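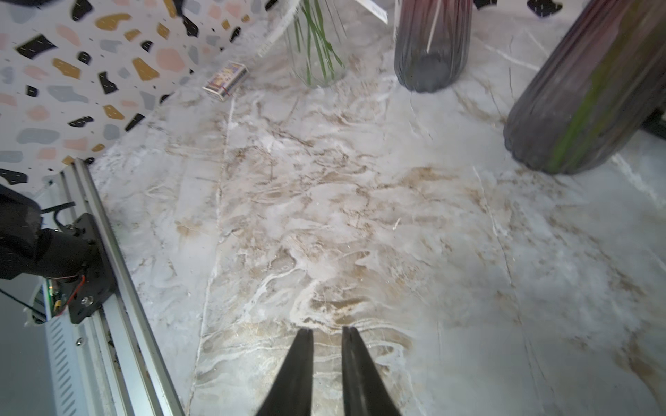 Getting a dull ring off a marble-look top?

Yolanda Whitfield

We moved in back in June and the work surface is white with tan and light brown veins all through it. I love it! But somebody (me) left a cut lemon out overnight by the sink, and now there's a dull ring you can only see from the side. I've tried dish soap and a paste of baking soda – no change. The previous owners left no paperwork, so I don't know if it's real stone or a lookalike. Is there anything I can do before I pay a pro?

Ivar Brekke

Find out what it is first. Put one drop of white vinegar somewhere hidden, like under the toaster, and watch it for a minute. If it fizzes, you have real marble and the ring is an etch, so no cleaner will lift it. You'd want a marble polishing powder. I used one from Gristico on mine, with a damp felt pad and small circles, and it took two rounds. Wipe the vinegar up right away, by the way, it leaves its own mark.

If it doesn't fizz, skip the powder and ask whoever made the top.

Kelley

Just put a fruit bowl on it lol. Mine has had one since we moved in.

Van Dijk

What Ivar said, but try the powder in a corner first. I went at mine with a drill pad and ended up with a shiny patch that looked worse than the ring. Paid 100 dollars to have it evened out.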